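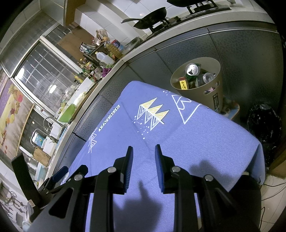

I lost 19 recordings in August and it took me most of the month to find out why. I am writing it up because the fault was small and easy to miss, and because I searched for it at the time and found nothing useful.

I collect kitchen demonstrations with a hand-held gripper. The grippers come from Rodik, and the recordings go to Stolora, where Shufen Tian checks them before they get anywhere near a training run. My part is simple. I pick things up, move them, put them down and send in the files. Shufen's part is to tell me which ones are no good.

Usually that is one or two in a batch. This time she sent back 19 and the note said "width jumps." I didn't know what that meant, so I called her. Along with the video, the system works out how far apart the fingers are at every moment. In the bad files the fingers were closing on something and then, partway through the lift, the width dropped to nothing and came back. On the video my hand was steady and the object stayed where it was. According to the numbers I had let go, passed through the object, and grabbed it again.

A robot trained on that would learn to twitch in the middle of a lift. With a sponge that doesn't matter much. With a pan of oil it matters a lot, and Shufen said that if the bad files had been a little less bad they would have gone through her filter.

My first guess was the light. I do a lot of my recording in the evening, and windows after dark throw back whatever lamp is on in the room. I spent two evenings moving lamps. The jumps were still there.

My second guess was the tablecloths. I had been told early on to vary the surfaces, so I own more tablecloths than I need, most of them with busy prints. I thought the tracking might be picking up the pattern between the fingers. I sent Shufen a set done on a bare board and a set done on the loudest cloth in the drawer. There were jumps in both. That was disappointing, because I had already written a message to the group telling everyone to stop using patterned cloths. I had to take it back.

Marlies Grabner was the one who asked whether I had touched the screws. She uses the same model and had once had a finger come loose while she was reaching into a sink. I said no, I had not touched anything. She said that was what she meant.

The linkage on these is held by pivot screws, and the screws back out with use. The maintenance sheet says to check them every 600 cycles, counting a cycle as one open and close. I had read that when the gripper arrived and thought 600 was a big number. It isn't. Clearing a sink and wiping down a counter uses up a good part of it, and I had been at this for months.

I sat down with a hex key and went over the whole thing. One pivot was loose enough to turn with a fingernail. With the gripper closed hard on a jar, that finger leaned back 4 millimeters at the tip while the other stayed put. The marker used to read the width leaned with it, and past a certain angle the software lost it and filled in zero. It only happened under load, which is why my check at the start of each session – open, close, open, close, with nothing in the fingers – always came out fine.

I took the screw out, cleaned it, put a drop of thread locker on it and tightened it again. I left it overnight. The next batch had no jumps.

Two things still bother me. The first is that the software fills in a zero when it loses the marker. A zero is a real value. It means closed. I wrote to Rodik about it, and Roland Dobson answered the same afternoon and said the next version will leave a gap instead, which Shufen can search for. He also said I was the second person to report it, and I would have liked to hear about the first.

The second is the older files. Shufen is going back through what I sent in July with a tighter threshold. She has found 5 more so far, all of them lifts of something heavy. I am redoing those this week, which means borrowing back the cast iron pot I gave to Mirjam Zwahlen.

I have changed my start-up check. I now close on a full jar, lift it, tilt it both ways and look at the width trace before I record anything. I also wiggle each finger by hand, and there is a tally sheet taped inside the cupboard door for the cycles. I put a dot of white paint across each screw head and onto the arm next to it, so if the line breaks I know the screw has moved. Marlies does hers with nail polish.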